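Teaching the hand to tidy up: tips from my workshop

I've been showing our robot hand household chores by remote control since June, and I'm still picking up little tricks. We call it the Clodard — long story — and it wears black fingers and a very patient thumb.

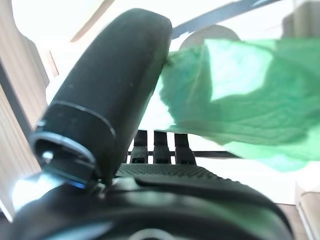
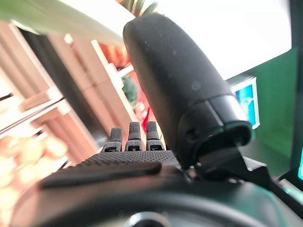 1. Watch the thumb first

When I drive the hand myself, I bring the thumb in slowly and let the fingers wait. Thin, crumply stuff bunches up if you grab at it, so go in gently and close a little at a time!

2. Do the boring run

Before I save anything I do 3 practice passes, then 5 good ones. My log is up to 2651 runs now (I know, I know), and the dull, steady ones teach it best.

3. Stop when your wrist is tired

Your shaky moves get copied too. I quit after roughly 3 quarters of an hour, make coffee, and come back.

4. Wipe the pads

Dust on the grip pads makes things slip. A dry cloth works fine — skip the spray.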